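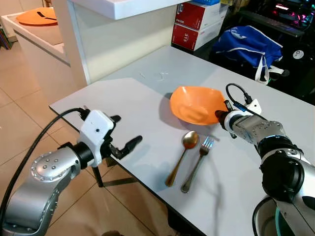
Lukoševičius, over the speaker, wished to know why the planner had again declined to commit. The release was due at the end of May, the voice went on, and a bowl was a bowl.

Stories > Short Fiction > The Grasp Log
Posted in May by the Fiction Desk

The engineer on duty replied that the planner had not declined. It had returned 40 candidate grasps for the orange bowl, ranked them, and found the first 2 within the same margin of error. Under the rules adopted at Jakotwood, a tie was to be referred to a person.

"Then refer it," said Lukoševičius.

"It has been referred. I am the person."

The office at Jakotwood kept a record of all such referrals. Number 2291 lay open on the engineer's screen, with a field marked Reason that could not be left blank. The perception module, Budix, had fitted a rim to the bowl and then fitted another, slightly wider. Each was plausible. The planner had drawn a path to both and waited, as it was required to do.

The engineer reviewed the depth data, lowered the weight given to bright surfaces – orange plastic had always troubled Budix – and ran the query again. The two rims drew closer together but did not merge.

At 11 in the evening the speaker came on once more. Lukoševičius asked what the form said under Reason.

"Nothing yet."

"What will it say?"

The engineer considered the matter. Previous entries read "operator judgment" or "see above," and one, from the first winter of the project, read only "because it was late." The engineer selected the narrower rim, typed "I prefer this one," and released the hold on the right arm. 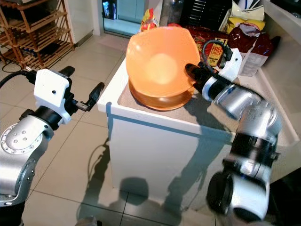
After the Entry

The form was accepted without comment. Some weeks later, the engineer noticed that Budix had begun to offer the narrower rim first. The weights had not been changed again. A request for an explanation was filed with the tooling group, and the reply arrived the same afternoon, with the field marked Reason filled in.

It read: "Operator preference."

Comments (3)

Fillano: I enjoyed the form very much. We have one like it at work, and the field is also required.

Reader: Would the planner not break a tie by path length? Otherwise a fine story.

Reader: I would like to read the rest of the log, beginning with the winter entry.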